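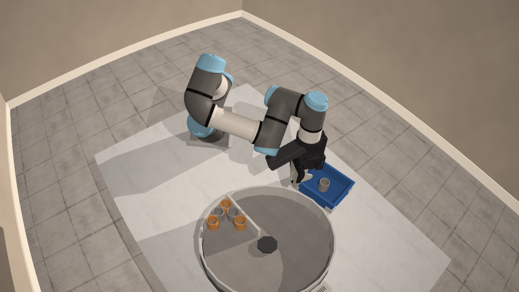 Gray tile floor, beige walls, a pale mat laid down.

The Farnum Five

By the June Noemi Dunleavy turned 14, she had already made up her mind that basketball was the only thing in Zoltby worth staying awake for, and since the Farnum gym was the only place in town with two working hoops, that was where you could find her most evenings, bouncing a ball that had lost nearly all its pebbling and arguing with anyone who would stand still.

The one who stood still most often was Coach Ertuğrul Kılıçarslan. He had played a couple of winters for Altıntaş when he was young and thin (he brought the photograph out if you asked, and sometimes if you didn't), and he talked about those winters the way other people talk about their grandmother's cooking.

"We lost to Erska by one point," he told her, settling down on the bleachers with his thermos. "703 people in the hall, and my own mother was cheering for the wrong side."

"Why would she do that?"

"Their center had nice manners. He carried her bag up the stairs."

Noemi laughed so hard she had to put the ball down. She had missed two free throws the night before, with the score stuck at 74 all and every cousin she owned in the stands, and she had come in meaning to be miserable for at least an hour, maybe longer if the mood held.

"Did you have the last shot?" she asked.

"Oh, I had it. Left corner, wide open, my favorite spot in the world." He poured himself some tea and blew on it for a good long while. "I hit the side of the backboard. You could hear it out in the parking lot, they said."

She picked up the ball again and walked to the line. He screwed the cap back on the thermos, got up with a grunt, and went to stand under the basket to send them back to her.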